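Obst- und Gartenverein Florkum
Protokoll der ordentlichen Sitzung
Niederschrift: Schriftführung

TOP 1 Kantinenlieferung Gomora

Der Vorstand berichtet über das Angebot der Firma Gomora, die gesamte Herbsternte der Streuobstwiese abzunehmen. Geboten wird ein Festpreis, gezahlt wird aber erst nach Abnahme, und was »abgenommen« heißt, steht nirgends. Die Schriftführung merkt an, dass ein ähnlich freundliches Schreiben schon im Vorjahr kam und danach nichts mehr. Gomora verlangt außerdem einheitliche Größen, bei 21 alten Sorten ein kühner Wunsch.
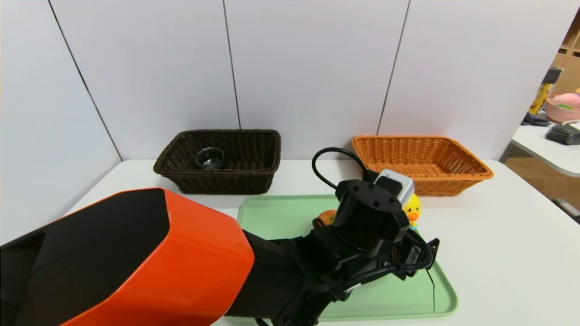 Aus der Versammlung kam der Einwurf, man solle erst einmal klären, wer bei schlechter Ernte haftet, vorher brauche man über Preise gar nicht zu reden. Der Vorstand sagt zu, schriftlich nachzufragen. Ein Beschluss wird nicht gefasst.

TOP 2 Sortenbestimmung

Das Büro Clindia hat ein Gutachten für 2000 Euro angeboten. Darin enthalten sind die Begehung und ein Bericht, die Laborkosten kommen hinzu. Auf Nachfrage, was der Verein mit dem Bericht anfangen könne, wird auf mögliche Fördermittel verwiesen. Ein Förderbescheid oder auch nur ein Antragsformular liegt nicht vor. Mehrere Anwesende halten den Roten vom oberen Hang weiterhin für einen Gravensteiner, andere widersprechen – wie jedes Jahr.
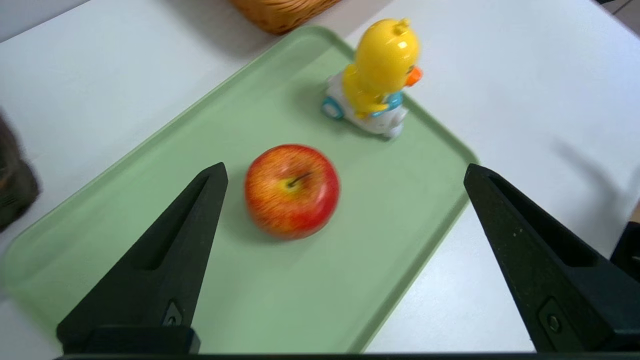

Ein Mitglied gab zu bedenken, ohne Namen lasse sich kein Apfel verkaufen, und ein falscher Name sei schlimmer als gar keiner. Dem wird entgegengehalten, dass der Hofverkauf bisher auch ohne Gutachten ausverkauft war. Abstimmung: 18 Stimmen gegen die Beauftragung, keine dafür, der Rest enthält sich.

TOP 3 Mostpresse

Die Presse der Marke Fujimoto ist wieder undicht. Die Reparatur soll bis zu 300 Euro kosten. Zweifel werden laut, ob die Dichtung diesmal länger hält als bis zum ersten Presstag. Die Reparatur wird trotzdem genehmigt, Rechnung nur gegen Probelauf.

TOP 4 Verschiedenes

Der Wunsch nach einem Apfelfest im September wird zur Kenntnis genommen. Wer es ausrichten soll, bleibt offen. Der Schlüssel zum Geräteschuppen fehlt immer noch. Die Sitzung wird geschlossen.

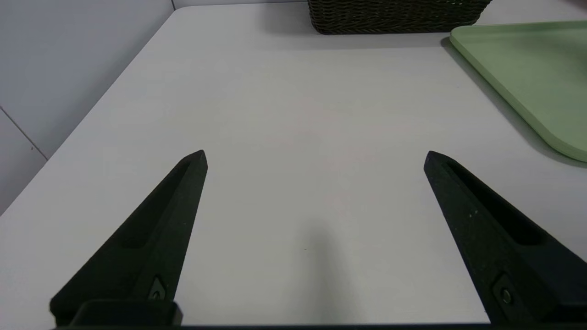

Florkum, 7. Februar 2019

Nachtrag zu TOP 1: Gomora hat inzwischen geantwortet. Die Haftung liege »selbstverständlich beim Erzeuger«. Der Punkt kommt erneut auf die Tagesordnung, eine Empfehlung des Vorstands gibt es dazu nicht. Einwände gegen dieses Protokoll bitte schriftlich und vor der nächsten Sitzung, mündliche Korrekturen am Zaun werden nicht aufgenommen.
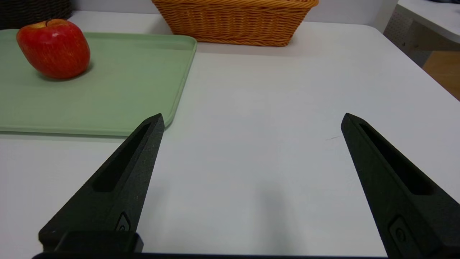 Grüne Schale, zwei schwarze Greiffinger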